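# Urico Talel pick-and-place kit

Price: $2550 without the arm. Oksanen sells the same kit for $3000 with a longer cable set.

The listing promises "any household object, any container." I'd want to see more than a small block and one basket before paying for that. 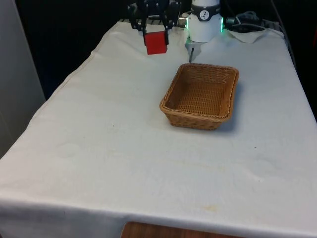
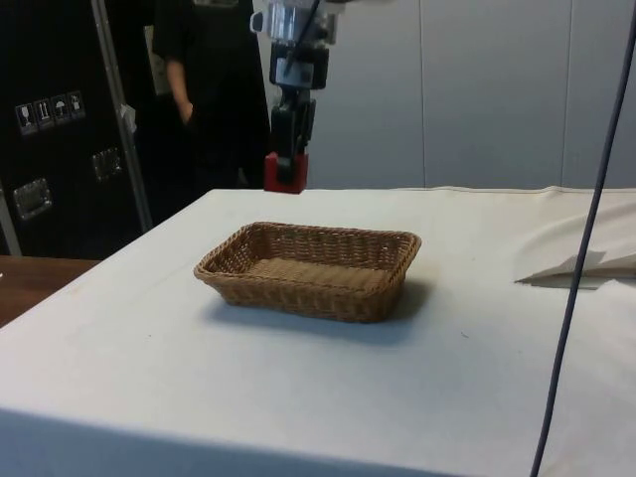
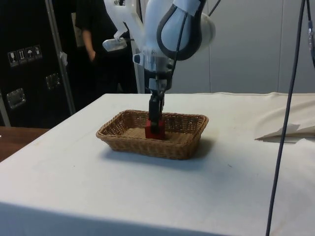

*Two-finger gripper and wicker basket on the white-covered table.*

- Gripper weight limit: 1260 g, per the seller
- Preset tasks: 32, most of them variations on the same pick
- Software: Lolow, billed yearly

No failure rate is published. Ask for one in writing, and ask what a spare finger costs.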